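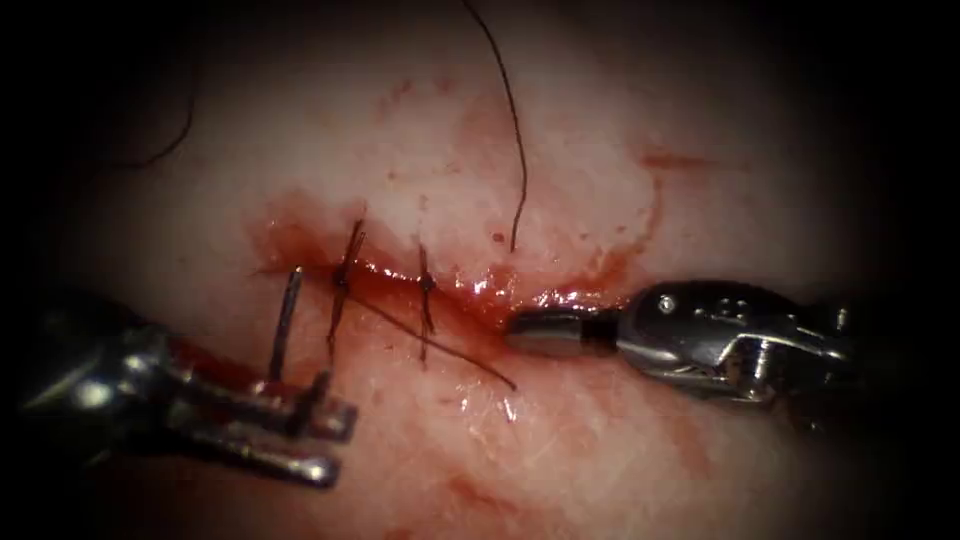 Week two: where the bonus round meets the base game. Every slot is really a pair of games sharing a set of reels, and a designer's hardest job is joining them so the player doesn't notice the seam. Two dark stitches in a cut that's still partly open, with a metal instrument busy at either end, is a fair likeness of most first drafts. You can see what's being joined to what, and you wouldn't want to lean on it.

Our worked game for the term is Cliltwood, a forest-themed slot from Bruvholm with the usual owls. The bonus triggers once in some 112 spins on average and awards eight free spins, with all wins doubled. Please underline "on average". The reels have no memory of the last spin and no feelings about your evening, so a player who has gone all night without a bonus is no closer to one than the person who has just sat down.
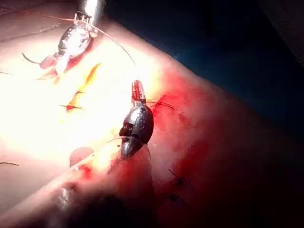

A student in the January group objected that the game must be "due" at some point, or the average could never come out right. It comes out right over an enormous number of spins, most of them played by other people. Long droughts aren't paid back. They simply get diluted.

Now to the return. The advertised percentage covers the base game and the bonus together, and in Cliltwood a good slice of it is tucked away in the free spins. Take those out and the base game looks rather mean, as anyone who has played it on a slow Tuesday will tell you at length.

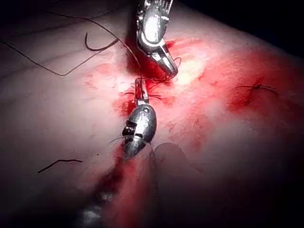
Shifting more of the return into the bonus makes the game more volatile, even if the overall percentage doesn't budge. The colour scheme doesn't change either, so the player finds out by running low on money. Compare the pay tables for Cliltwood and Piras before the tutorial and decide which one hides more of its return behind the trigger.

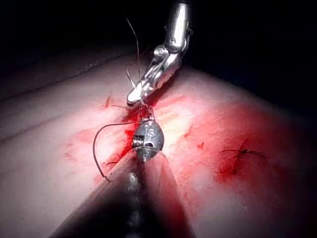 Teodoro Espiritu

Reading for next week is the Grakbridge handout on hit frequency. Skip the appendix unless you enjoy appendices. Bring a calculator and your pay table notes. Lucky charms may be left at the door.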